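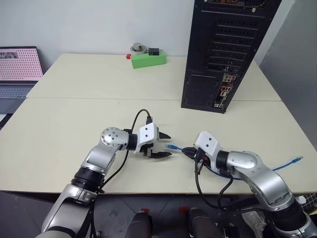
Blue Ethernet patch cable with a translucent plug; desktop tower behind.

Lombardi Patch Cable, Blue: Review
By Corrado Santoro

The Lombardi is a short patch cable for desk use, sold in packs of 2 under part number 2890. I bought one pack in August to replace the leads between a Brekel switch and two desktop towers.

Construction
The plugs are tinted to match the jacket. On a crowded rear I/O panel the color is useful: a blue plug is easy to pick out against a dark case. The latch tab is stiff for the first few insertions and then loosens slightly. It seats with a clear click in the Brekel and in both towers.

The jacket is softer than that of the Stenus cable I used before. It takes a bend without kinking but holds some of the curl from the packaging. Laid across a table, it does not go fully straight until it has been out of the bag overnight.

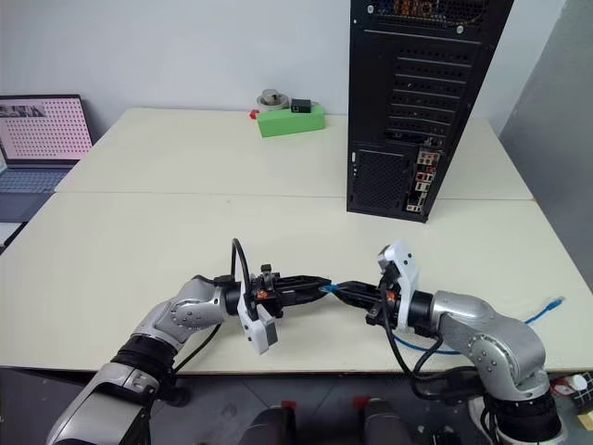 Performance
Both cables linked at full gigabit speed on first connection. I copied a 1777 MB disk image in each direction on each cable and compared checksums. All matched, and the switch logged no errors. Wiggling the plug at the port did not drop the link. The Stenus dropped under the same treatment, though it was several years older.

Drawbacks
The boot is short and gives little strain relief where the cable leaves the plug at a right angle. The length is printed on the bag only, so mixed lengths have to be measured once unpacked. Ultside prints it on the jacket and charges a little more.

Verdict
Recommended for fixed runs behind a desk. For a lead that gets unplugged daily, I would pay for the Ultside and its longer boot.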